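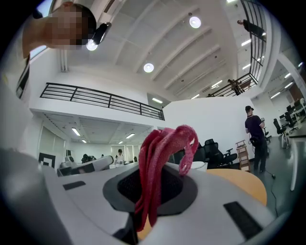 Kwok-wai Tseng writes that the walking time from Wudstead to the shrine at Warncombe is wrong in the current guide, and that anyone who starts after lunch on our figure will miss the last bus back. He is right. The time we print is for the old path, straight up through the quarry. The signed route now goes east by the holy well and adds a long descent.

August, Thursday, route sheets for the Warncombe chapter.

Checked the GPS track against the printed sheet. Seven waymarks on the sheet, all present on the ground. The one at the second stile faces the wrong way for anyone coming from Wudstead. Added to the text as a warning.

Well to summit chapel took 23 minutes at a steady pace, no stops. The guide has 15, which I can't trace to any walk in our records. Old sheet to be withdrawn. Bus stop to well still needs a timed run – my log for that leg dropped out in the trees.

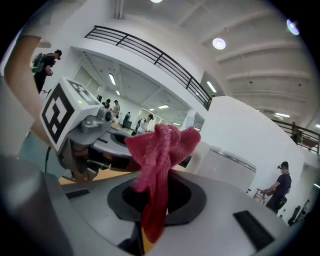 The relief drawing of Chapel Hill needs to be redone. The Lelik base map smooths the contours so much that the summit reads as a dome, and walkers have taken the north spur for the main path. Shading by hand will be better at this scale. The pink-red knitted cloth, pinched up into a loose peak, is a fair model for it: several ridges running off one high point, no flat top. Drew the spurs that way in pencil and they hold up at print size. Ink version next.

Map scale stays at 80 mm to the mile. Tried a smaller one and the well and the chapel labels ran into each other.

History paragraph. Ingvarsson's guide says the pilgrimage is 1,000 years old and gives no source. Parish notes mention the well early and the chapel much later, with nothing on a procession between the two. Changed our wording to "long established" until somebody finds a date. Also cut the line about the healing water, which had been pasted in twice.
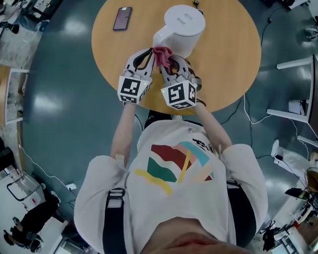 Same problem with the opening hours. The chapel is open for the feast day and by arrangement, but our table shows it as open daily in summer. Corrected in the draft, and the contact line moved up so that it sits next to the hours. The bus table is untouched – waiting for the winter timetable.

Open: timed run for the lower leg, ink drawing, reply to Kwok-wai with the new total once both halves are in.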